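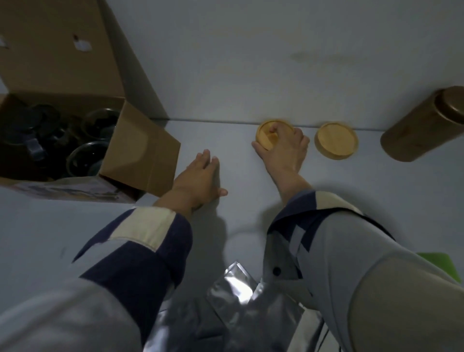
Mevcombe Student Robotics Club, report to the Kerden Fund
Sep 17, 2025
5 min read

The club has finished the recording part of the tabletop project and is part way through training. Since the last report in June we have collected 853 usable recordings of people doing small packing and unpacking jobs at a table, and spent $1782 of the grant. The arm can now do one of the planned jobs with some reliability and makes a fair attempt at a second. The jobs involving glass have not been tried on the arm yet.

Recordings

Each recording is one student doing one job from start to finish, seen from the head, with both hands in view. The students work from a task card that says what has to end up where. It doesn't say which hand to use or what order to go in. We tried stricter cards at first and the students ended up moving stiffly and looking away from the table to check the next step, so those cards were dropped and the early recordings with them.

The kitchen storage set is the one we have used most this term. It has clear glass jars that start in an open cardboard box, round bamboo lids and a brown wooden canister. The lids go side by side along the back of the table. It looks like an easy set and it has given us the most trouble. The jars sit close together in the box and there is little space for fingers between them. Clear glass is hard for the software to pick out, more so when the inside of the box is dim. The lids are easy to see from above but low, and a hand coming down on one hides most of it.

The other sets are stationery, folded tea towels and a mixed box of small hardware. Stationery is complete. Tea towels are complete apart from the largest size, which the younger students found awkward to fold at the table. Hardware is short of recordings and we would like to keep adding to it.

Students check each other's recordings before they are counted. A recording is thrown out if the hands leave the view for long, if the job isn't finished, or if anyone's face or a name badge shows. Students had to learn to keep their heads down toward the work. Most had it by the end of their first session.

Training and tests on the arm

The arm lives in the Furukawa building at Devulton Secondary College, our partner school. We get it two afternoons a week, after their own engineering classes have finished with it. Travel from Mevcombe takes a good part of each afternoon, and we have started sending a smaller group and having the rest label recordings at home base.

The first job moved across to the arm was putting pens into a tray. It works on most attempts when the tray is where the arm expects it. If the tray is turned at an angle, the arm often lines up correctly and then lets go too early. The students working on this think the model has seen too many recordings with the tray square to the table edge. They are now recording more with the tray turned.

The second job was stacking folded tea towels. The arm picks up a towel without difficulty but tends to drag the one underneath along with it. A softer fingertip made some difference. We are still testing and don't have a result to report.

We held back on lids and jars. The lids will go first, with the jars left off the table entirely, and we'll use plastic jars before any glass goes near the arm. The Devulton staff asked for this and we agree with them.

Students

Sixteen students took part over the period, a mix of junior and senior years. Four of them are now able to run a full recording session without a mentor setting it up, from charging the gear to copying the files. In June only one could. Two students from Devulton have joined the recording sessions at Mevcombe, and we hope for more of that next year.

The seniors will be busy with exams from next month. We have moved their share of the labelling forward and will keep the arm sessions going with the junior group. The pace of testing will drop as a result.

Spending

The $1782 went on storage drives, a second set of camera mounts, replacement batteries, objects for the task sets and bus fares to Devulton. Storage cost more than we budgeted. We had planned to delete the full-size files after processing, but the students needed to go back to them several times to fix labels, and we decided to keep them until the project is finished. Objects for the task sets cost much less than planned, as a good part of them came from families' kitchens and desks. The saving covers the extra drives.

We are not asking for further money in this period. We would like permission to shift what is left in the objects line to travel, so that the arm sessions can continue through the end of term.

Problems

Labelling is behind. The kitchen storage recordings take longer than the others to label, and two students working separately will often mark the start of a grasp at different points. We have written a one-page guide with agreed start and end points and are relabelling the earliest batch to match it.

We also lost a week of arm time at Devulton while a cable in the wrist joint was replaced. The school covered the repair.

Next period

Finish labelling the kitchen storage set. Record more hardware jobs and more trays at an angle. Run the lid job on the arm, starting with one lid in a fixed spot and then moving it around. Complete the tea towel tests and write up the result either way. The next report will include the success rate for each job on the arm, as the Fund requested.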